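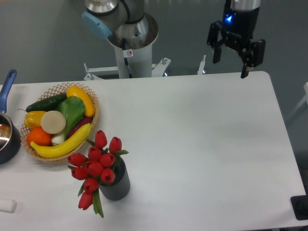 Assunto: Re: [fisquim-lista] Sobrearrefecimento em soluções salinas diluídas

Boa tarde,

Respondo por partes à mensagem de ontem, que cito abaixo na parte relevante.

> Repeti o ensaio de arrefecimento com a solução de cloreto de sódio e
> continuo a obter um patamar abaixo do valor tabelado. Uso o registador
> Stino com a sonda metida no tubo até meio da altura do líquido, banho de
> gelo e sal, e agitação manual no início. A curva desce, passa o ponto de
> congelação previsto sem nada se notar, sobe de repente e só depois
> estabiliza. Devo tomar o mínimo da curva ou o patamar? E porque é que o
> patamar não é horizontal, como com água destilada?

Quanto à primeira pergunta: nem um nem outro. O mínimo corresponde ao líquido sobrearrefecido e depende da velocidade de arrefecimento, da limpeza do vidro e da presença de núcleos de cristalização. Não tem significado como propriedade da solução. O patamar posterior à subida aproxima-se mais do valor procurado, mas vem deslocado para baixo, pela razão que se segue.

Quando o gelo se forma, o sal fica quase todo na fase líquida. A solução restante torna-se mais concentrada e o seu ponto de congelação baixa à medida que o gelo cresce. Daí a inclinação – com água destilada não há soluto para concentrar e o patamar mantém-se. O procedimento habitual consiste em ajustar uma recta ao troço inclinado, já depois da subida, e prolongá-la para trás até intersectar a curva de arrefecimento do líquido. A ordenada da intersecção é o ponto de congelação da solução inicial.

Quanto maior o sobrearrefecimento, mais gelo se forma de uma só vez e maior o erro de quem lê directamente o patamar. Convém limitá-lo:

- agitação contínua e regular, do princípio ao fim do ensaio;
- banho apenas alguns graus abaixo do ponto previsto;
- um cristal de gelo minúsculo introduzido logo que a temperatura passe o valor calculado.

Na série que fiz em março, com 85 mL de solução por tubo e leitura de 2 em 2 segundos, guardei 217 pontos por curva. Os primeiros 4 foram rejeitados em todas, por a sonda ainda não estar em equilíbrio com o líquido. O ajuste foi feito no Ventura, com os limites do troço escolhidos à mão. A selecção automática inclui quase sempre parte da subida e estraga o declive.

Duas observações sobre o equipamento. A sonda não deve tocar na parede do tubo, onde o gelo começa a formar-se. E o zero deve ser verificado com gelo fundente de água destilada antes de cada sessão, descontando-se o desvio às leituras seguintes. A folha de cálculo que circula no arquivo do Jesadeo não faz essa correcção.

Falta na mensagem a molalidade usada e se o factor de van 't Hoff foi tomado como inteiro. Se foi, uma parte da discrepância pode vir daí, embora com sinal contrário: o valor efectivo é inferior ao inteiro, e o abaixamento medido deveria ficar aquém do calculado.

Peço que envie os dados em bruto, em texto separado por tabulações. A lista rejeita anexos binários.

Cumprimentos,
Moderação da lista, Idton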